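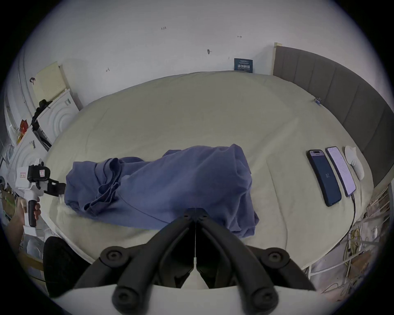
A crumpled garment on a bed, with two smartphones and a computer mouse to one side

Bed folding is the sorting and folding of clean clothes on top of a made bed. It is common in homes without a utility room or a large table, and is usually done in the bedroom where the clothes are kept. The term also covers the folding of towels and pillowcases in the same place, but usually leaves out fitted sheets, which are often folded standing up.

Surface

A bed gives a wide, soft surface at about knee or thigh height. A garment can be opened out in full, sleeves included, without hanging over a side. The softness has drawbacks. A thick duvet gives way under the hand, so creases are harder to press flat than on a table, and small items such as socks tend to slide into the dips. Some people pull the cover tight first or fold the duvet back to work on the sheet.

The bed is also used as a resting place for things carried in the pocket or the hand, including phones, keys and glasses. These are normally kept to one side while folding is going on. A phone left charging on the bed may have its cable caught up in the washing, and guides to housework often advise moving it to a bedside table.

Method

Long-sleeved tops and T-shirts are generally folded in the same order:

The garment is picked up by the shoulders and shaken out.
It is laid face down with the hem towards the person folding.
Each side is turned in towards the middle, and long sleeves are laid back along the body.
The hem is brought up to the collar, once or twice depending on the depth of the drawer.

Knitted fabrics are smoothed by hand from the centre outwards. A garment dropped in a heap has to be opened out before any of this can begin, and finding the collar is usually the quickest way to do so. Sleeves that have been pulled inside out are turned at this stage.
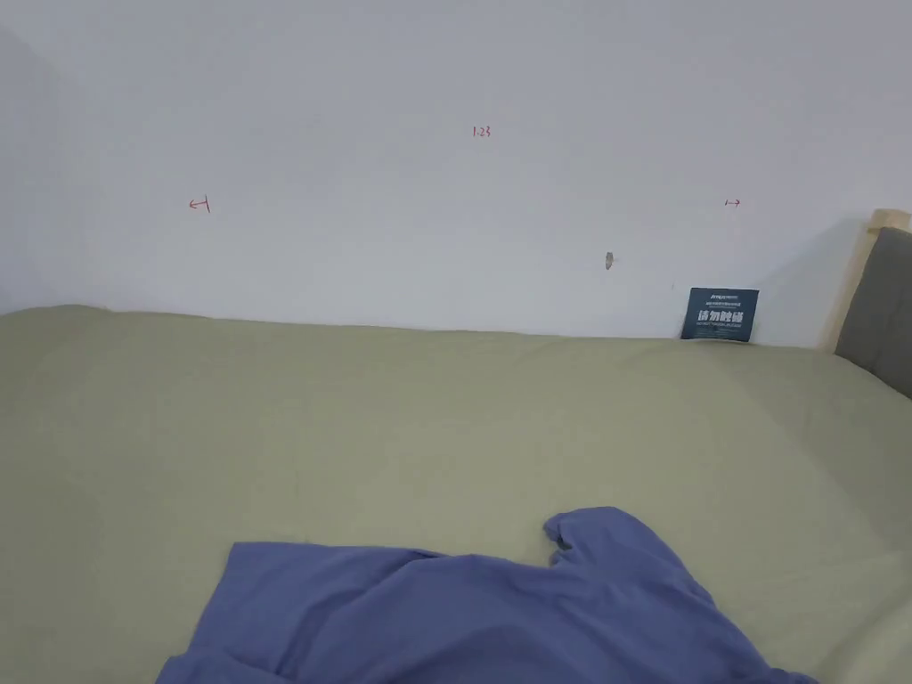 Folding boards

A folding board is a hinged panel used to give each garment the same width. It rests more steadily on a firm mattress than on a thick duvet. The Correia board, sold in Clirerthorpe, has 4 panels and packs flat. Home-made boards are cut from cardboard and joined with tape.

Extent of the practice

The Drundevus household survey put questions on laundry to 1,931 homes in Clirerthorpe and Drakness. Nearly 400 gave the bed as their only folding place. A larger group used the bed together with a table or the back of a sofa. The survey did not ask about ironing, or about clothes left on the bed overnight.

See also

Airing cupboard
Clothes horse
Duvet
Ironing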